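Camska Party Warmer, three trays: my review after one month of game days

December 1, 2024

I bought this food warmer at the beginning of November, before my cousins came to watch the first of many games at my apartment. 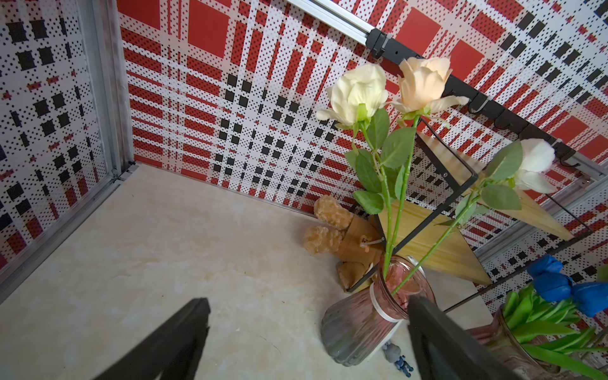 Until then I kept everything in the oven on low and ran to the kitchen at every commercial break. The wings became dry, the cheese dip got a skin on top, and I missed two touchdowns. A friend from work has the Grillater, the big one with the glass lid, and she likes it very much, but it takes half of a table and mine is small. So I chose the Camska. I paid the full price, it was not a gift from the company.

What you get

There is a base with the heating plate, three steel trays with separate lids, and one long tray which you can use in place of the three small ones. The manual is 31 pages, but only four of them are in English, and they are enough. The power is 600 watts. I mention it because my old extension cord did not like the warmer and the slow cooker together. Now they are on different outlets and I have had no more problem.

How it heats

The dial has three positions and no numbers. I measured with my kitchen thermometer, with pulled pork in the middle tray, and on the highest position the meat stayed at 150 degrees for the whole game. On the middle position it was 138, and this is too low for me to leave meat for a long time. I use the middle one only for tortillas and bread.

You must put the food in already hot. The box says "heats and serves," and I think this is a little too optimistic. I tried with cold baked beans from the refrigerator and after 90 minutes they were still only warm at the sides. With hot beans there was no trouble at all.

The left tray is hotter than the right one. I noticed it with the queso, which started to stick at the left side during the second quarter. When I moved it to the right and stirred it sometimes, it stayed smooth until the end. Now chili goes left, queso goes right, and the meat is in the middle.

The lids

Here I am less happy. They fit well, but the handles get hot, and the guests do not expect it. I put a folded towel next to the warmer. Also there is no notch for a spoon, so either the lid stays open or the spoon lies on the table in a puddle of sauce. My cheap warmer from years ago had a notch – I don't understand why this one does not have it.

Cleaning

The trays go in the dishwasher. The lids too, but they came out with white spots and now I wash them by hand. The base you can only wipe, and you have to wait until it is cool, almost one hour. Some beans fell between the plate and the edge, and I had to take them out with a toothpick.

One more thing about service

One lid arrived with a crack. I wrote to the store, Urkau, on their web page and they gave me case number 3302 and a new lid came in six days. I did not have to send the old one back.

Would I buy it again?

Yes, for a group of eight or ten people. For more than this the trays are too small and you will refill them all the time, and then maybe the Grillater is better for you. I would also like a longer cord – mine reaches the table only if the table stands against the wall.

Four stars from five. I take one star away for the lids.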